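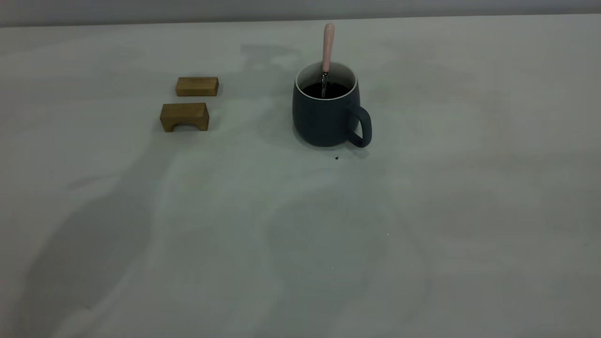

two of the blocks, plus my coffee

Forum > Toys, Games & Puzzles > Wooden toys

Thread: Bridge block and plain bar, same set or two different ones?

mossybanister wrote:
Hi all, long time reader, hardly ever post. I've been sorting through a tub of wooden blocks I bought at the Tillville tabletop sale back in January, and I'm stuck on these two. One is a plain bar and the other is a little bridge shape with a square-ish notch out of the bottom so it stands on two stubby legs. They look the same width to me, same sort of honey colour, both with a nice grain. The rest of the tub is a proper mixture, some painted, some bare, one with teeth marks in it (not mine).

What I'd like to know is whether a bar and a bridge like this would have been sold together. The seller thought the whole lot was Hutent but she also thought it was all from the same family, and I've found a domino and half a peg in there so I have my doubts! No stamp on either block that I can find. I've had them under the kitchen light and tilted them every way I can think of.

If they do belong together I'd like to make the set up properly for my niece, who is at the stage of building garages for everything she owns.

pintpotpete wrote:
Nice pair. Bridge and bar is a very common combination, nearly every maker did one, so I wouldn't hang much on the shape. What you need is the depth of the notch against the thickness of the bar. On a decent set the bar slides through the notch with a whisker to spare. If it jams or rattles about, they're from different boxes.

Also, is that a pink spoon standing up in your coffee? Take it out before you poke your eye, my mum would have had a fit.

mossybanister wrote:
It lives in there, I'm a stirrer. Tried your notch test just now. It goes through one way up and sticks the other way up, so I'm no further on. Does that count as a pass?

larchandlime wrote:
That counts as old wood. They move a bit over the years, especially if they've been in a loft. I've a set I know for certain is all original because it was mine as a child, and two of the bars won't go through any of the bridges now. I'd never use the notch test on its own.

I'd say yours are a match going by the colour. Different makers' wood goes a different shade with handling and those two look like they've aged side by side.

pintpotpete wrote:
Can't agree with that, sorry. Colour tells you how much daylight they've had. Put two blocks from two makers in one tub on a windowsill and they'll come out looking like twins. And you're going off a picture, where the light's a bit soft and shadowy anyway.

larchandlime wrote:
I did say "I'd say". I've been matching up odd blocks for years and colour has seen me right far more often than it's let me down. Grain too. That plain bar has the lines going the long way, so it's been cut with some care. The cheap ones were cut any old how and you'd get bridges with the grain running across, and then the legs snap off.

pintpotpete wrote:
The grain point I'll give you. A bridge with short grain in the legs doesn't last five minutes.

dottyteapot wrote:
Hello! Can I butt in and ask a stupid question? I've got a bag of these in the cupboard under the stairs and the bridges are all different heights. Is that normal or have I got a mess as well?

larchandlime wrote:
Not stupid at all. Some sets had a low bridge and a tall one so you could have a road going under one and a river under the other. If yours come in steps (each one a bit taller) that's deliberate. If they're all over the place you've got a mess, welcome to the club.

dottyteapot wrote:
All over the place. Oh well. They still make a good cow shed.

quietferret wrote:
I used to help on the toy stall at the Clalport swap meet, so we got a lot of this sort of thing through. My advice to the original poster is weigh them on kitchen scales. Don't worry about the exact number, just weigh a few bars from the tub that you think go together and see whether this one sits with them. Different wood is noticeably heavier or lighter for the same size, and it's saved me from a few bad guesses.

As for Hutent, I'd want to see the box. People say Hutent the way they say hoover. There was a Robles set with 200 pieces that turns up a lot and gets called Hutent every single time, and plenty of those had no stamps on the blocks at all, only a paper label on the lid.

mossybanister wrote:
Ooh, no lid I'm afraid, it came in an old ice cream tub. 200 pieces! Where did people keep them? I've got about 300 bits here and that's counting the domino, and it's taken over the whole table.

Scales are a good idea. Back in a bit.

pintpotpete wrote:
Scales will only tell you it's the same kind of wood. Half the makers were buying the same beech.

quietferret wrote:
True, but a mismatch rules things out, and that's half the job. Do you know it's beech, by the way? I wouldn't like to call it from here.

pintpotpete wrote:
No, fair enough, I was speaking generally. Could be anything pale.

mossybanister wrote:
Right, done. The plain bar weighs the same as 4 others from the tub, near enough that my scales can't tell them apart. All bare wood, all the same length. So I've a little gang of bars now, which I'm very pleased with! The bridge I can't compare with anything as it's the only one in there. I did hold it against the bars end to end and the length is a hair short. Hardly anything. I only noticed because I ran my thumbnail along.

larchandlime wrote:
A hair short could be sanding. Somebody's dad taking a splinter off.

pintpotpete wrote:
Or it could be from another set, which is what I said at the top.

larchandlime wrote:
You said you'd need to check the notch, and the notch was inconclusive.

quietferret wrote:
Feel the edges, mossy. On factory blocks the sharp edge is taken off the same amount all round. If somebody's had sandpaper to the bridge, one end will be rounder than the other.

mossybanister wrote:
I think the left end is a bit softer? But now I've been stroking a block for ten minutes and I don't trust my fingers any more. My other half has just come in and asked if I'm all right.

dottyteapot wrote:
This is the best thread on here. I've got my bag out as well and my tea's gone cold.

brackenhall wrote:
Popping in to say don't oil them, whatever you decide. I see it on every one of these threads sooner or later. Damp cloth, a drop of washing up liquid, dry them straight away and leave them out somewhere airy overnight. I oiled a whole lot once and they were sticky until the following summer, and they picked up every bit of dog hair in the house.

larchandlime wrote:
I use beeswax on mine and they're lovely. A tiny bit, buffed right off.

brackenhall wrote:
Wax is different, I'd allow wax. On a shelf, anyway. For a child who's going to have them in the bath I'd leave them bare.

mossybanister wrote:
She would absolutely have them in the bath. Bare it is.

I think I'm going to put the bridge in with the gang of bars and call it a set. She won't mind a hair short. If anyone has a spare bridge or two in bare wood, roughly the same width, I'd happily swap for painted bits, there's a lot of red and some quite nice green triangles.

pintpotpete wrote:
I might have a bridge. It won't match, mind.

mossybanister wrote:
Pete, I'd be disappointed if it did. Message me!

dottyteapot wrote:
Are the green triangles spoken for? I could use a roof on the cow shed. I've got a low bridge I can part with.

mossybanister wrote:
All yours, sending you a message now. How many cows are we talking?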